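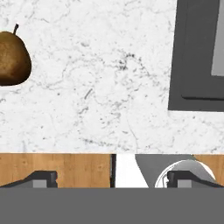
The kitchen arm is coming along! For anyone who missed the last newsletter, I'm building a small two-fingered arm in the back corner of the Wutholm workshop, and the plan is for it to pick up a piece of fruit from a counter and put it in a sink. That's the whole ambition. I've been at it since the end of winter, and most of that time has gone into the simulator, where I can crash into things all evening without breaking a finger or flooding the bench.

The practice kitchen I'm using has a marble counter, a sink and wooden cabinets, and the fruit of the moment is a brown pear. I started with a plain ball, got cocky, and switched. A pear is a pain. It's fat at one end and narrow at the other, so if the fingers close a bit too high they slide right up toward the stem and the thing rolls off toward the wall. I now aim for the widest part and come in slower than I'd like to.

My other headache is the view from the wrist. The camera sits behind the gripper, so the fingers are always in the shot and the bottom of the picture is mostly gripper body. The code kept deciding that the finger pads were something worth grabbing (I watched it try to pick up itself for a good ten minutes before I worked out what it was doing). I've masked that part out now, and it's a lot calmer. The marble is still giving me grief, though. All those veins and dark flecks look like edges to my very simple edge finder, and every so often it heads off confidently toward a speckle.

Some numbers, for those of you who like them. I ran 742 tries over the past few weeks, and the pear ended up in the sink in 170 of them. I know, I know. But most of the good ones came after I fixed the mask, and before that I could go a whole evening without a single one. The runs are all on the shared drive in a folder called Ponimar, which is also what I've started calling the arm. Help yourself if you want to poke around, just please don't rename anything – my scripts are fussy and so am I.

On the real hardware side, the base is bolted down and the shoulder joint moves nicely. The elbow still has a wobble I don't love. I printed the finger brackets twice because I measured from the wrong side of the plate the first time, and the second set fits with a little filing. There's a bag of 800 small screws on my shelf (I misread the pack size) so please take a handful if you need them. They're M3 and they're good ones.

Next up is getting the wrist camera mounted and seeing how badly the real world disagrees with the simulator. I could use a hand with the wiring, and I'd love to borrow a bench power supply for a couple of weeks if you have one sitting idle. I'm usually in from 7 in the evening, at the bench by the window. Bring a pear if you like, the firmer the better.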